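Plattform für Fanfiction ordnet Archiv und Inhaltskennzeichnung neu

Drarnbridge, im September — Das deutschsprachige Fanfiction-Archiv Bisora führt ein überarbeitetes System zur Kennzeichnung von Geschichten ein. Zugleich übernimmt der Trägerverein die Bestände des eingestellten Forums Zendeck. Beide Vorhaben wurden von der Mitgliederversammlung beschlossen und werden noch im laufenden Monat umgesetzt.
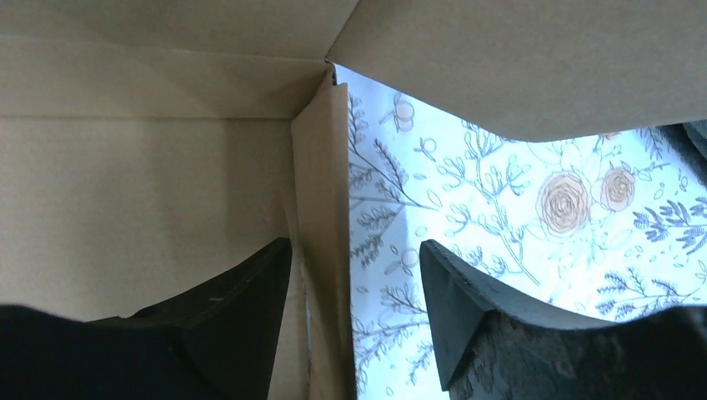
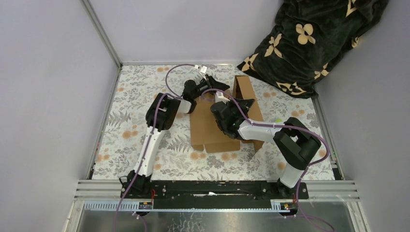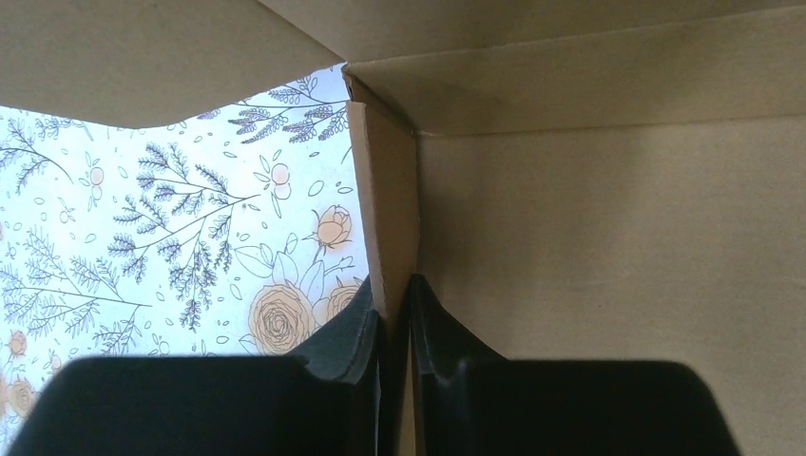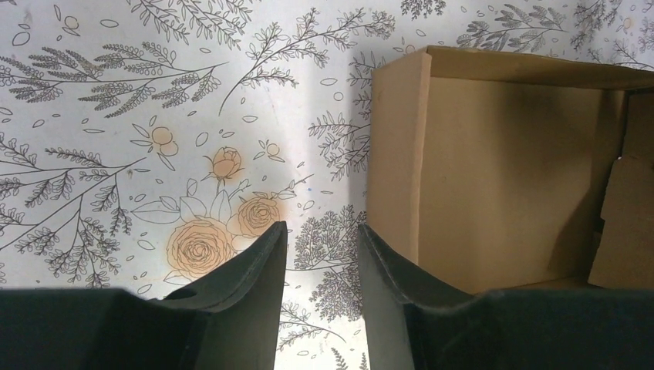 Mit der Übernahme gehen 903 abgeschlossene Erzählungen aus dem Forum Zendeck in das Archiv über. Weitere 395 Texte sind als unvollendet verzeichnet und werden in einem gesonderten Bereich geführt, in dem die Verfasserinnen und Verfasser ihre Arbeit jederzeit wieder aufnehmen können. Die ursprünglichen Pseudonyme, Kapitelüberschriften und Vorbemerkungen bleiben unverändert erhalten. Leserkommentare werden übernommen, sofern die Kommentierenden dem nicht widersprechen.

Das neue Kennzeichnungssystem unterscheidet künftig klar zwischen Altersempfehlung, Inhaltswarnung und Figurenkonstellation. Bislang wurden diese Angaben in einem gemeinsamen Freitextfeld erfasst, was die Suche erheblich erschwerte. Schreibende wählen nun aus einem gepflegten Schlagwortverzeichnis, das in der ersten Fassung 600 Einträge umfasst. Eigene Schlagwörter sind weiterhin zulässig, werden jedoch getrennt angezeigt. Für Erzählungen, die vom Verlauf der Vorlage abweichen, steht erstmals eine eigene Kategorie zur Verfügung — eine Änderung, die in der Leserschaft seit Längerem gewünscht wurde.

»Ein Archiv lebt davon, dass Texte auffindbar sind und Lesende vorab wissen, worauf sie sich einlassen«, erklärt der Vorstand des Trägervereins. »Wir verstehen die Übernahme der Zendeck-Bestände als Verpflichtung gegenüber allen, die dort über viele Jahre geschrieben haben.«

Die technische Umsetzung liegt beim Dienstleister Paredes, der die Plattform bereits seit ihrer Gründung betreut. Während der Umstellung ist das Archiv in der Nacht zum Donnerstag ab 2 Uhr nur lesend erreichbar. Neue Kapitel können in dieser Zeit nicht eingestellt werden; gespeicherte Entwürfe sind nicht betroffen.

Verfasserinnen und Verfasser, die ihre Texte aus dem früheren Forum nicht im Archiv sehen möchten, können die Löschung oder die Ablösung vom Pseudonym beantragen. Ein entsprechendes Formular ist im Mitgliederbereich hinterlegt. Ein Nachweis über das frühere Benutzerkonto genügt.

Über Bisora
Bisora ist ein nichtkommerzielles Archiv für Fanfiction in deutscher Sprache mit Sitz in Drarnbridge. Das Angebot ist werbefrei und finanziert sich aus Mitgliedsbeiträgen und Spenden.

Pressekontakt
Bisora, Pressestelle, Drarnbridge
Anfragen werden über das Kontaktformular der Plattform entgegengenommen. Abdruck honorarfrei, Belegexemplar erbeten.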